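This site uses cookies to keep you logged in. Accept | Settings

Folding knits: sleeves first or body first?
Posted by Marlene MacDonald, Sun 17 February

mmacdonald: Shelf is 234 mm deep. Heavy sweaters folded body first leave a sleeve bulge and the stack leans. Is there a fixed order that works for chunky knits?

H_Ross: Sleeves first. Face down, each sleeve straight across the back, then hem to collar in thirds. Stack of 12 in my closet, level since January.

nfarah: Disagree for thick yarn. Two sleeves crossed at the back is four extra layers in one spot. I fold the body to a rectangle, then lay the sleeves over it last — one up, one down.

H_Ross: The sleeves then have nothing holding them. They slide out when you pull from the stack.

nfarah: Only if you pull from the middle.

amritb: Surface matters too. I use the bed, blanket pulled flat. A table is too narrow with the arms out. Mine with the body done and a sleeve still to go:

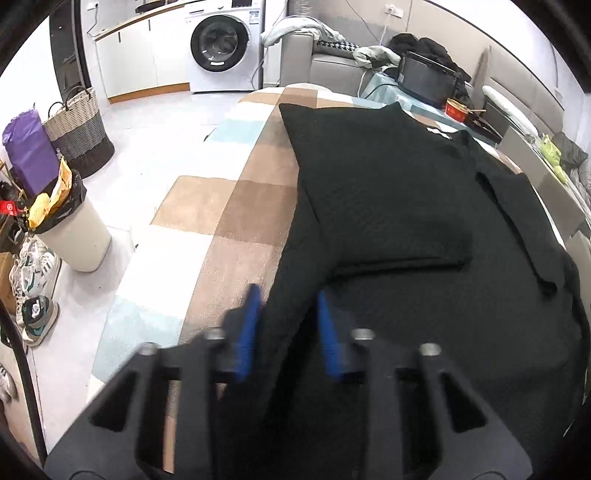

Black knit on the checkered blanket, sleeve out to the right.

mmacdonald: Tag at the collar is a useful center mark. Do you iron the fold?

amritb: No. Hand pressure only.

rcaron: Both orders work if the finished width is less than the shelf depth. Measure one sweater, write it down, repeat. For anything over 780 g I would roll it.

nfarah: Rolling stretches the rib. Not doing that.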